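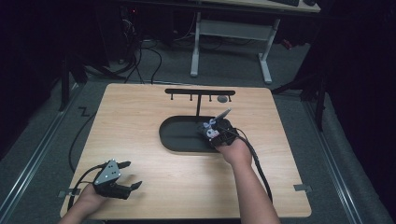 Peg rack and tray, both grippers in hand.

Ernora handling group, minutes, October 13, 2018

Present: Arvid Haugland (chair), Dostura, Grasatari. Apologies: Jääskeläinen, again.

1. Jaw fault. The left gripper stayed shut for about 20 seconds after release on 2 runs. Dostura blamed the firmware – Grasatari, who writes it, blamed the spring. Both will be checked. Action: both, separately.

2. Pads. Felt to be replaced before the next block. The order from May has still not arrived.
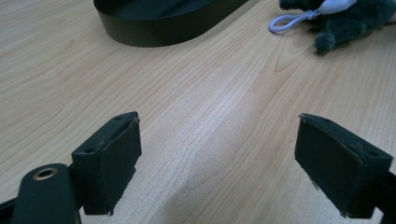 Can we carry on with the right gripper alone?
Only for single-hand tasks, until the left one passes 40 clean releases.

3. Biscuits. Deferred.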